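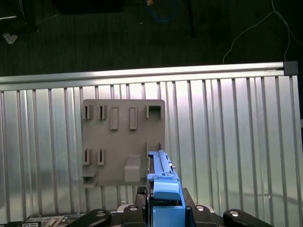 Stumby is a bench-top practice kit for robot arms, sold by the Nekstead firm Fothergill. It is used to test how well an arm can pick up a part and fit it to a fixed target.

Design

The kit is built on a grey upright panel with raised fittings on its face. These include slotted holders, rectangular tabs, a square open box and thin pegs, with a small ledge at the bottom corner. Parts to be handled, among them a light blue piece with notched edges, are supplied separately. The gripper is not part of the kit and comes from the buyer.

History

Kerstin Kröger and Alfie Haworth drew up the first version as a teaching aid. Early panels flexed under load — a fault put right in the second version, which is 7 mm thick. Fothergill took over sales from Sullex, a smaller supplier, and kept the name.

Use and reception

The handbook, by Szu-yu Chung, sets out 21 tasks. Els Claeys, reviewing the kit for a trade newsletter, liked the range of fittings but found the handbook thin on setting up. She also thought the price of £357 high for colleges. Spare parts packs cost £55.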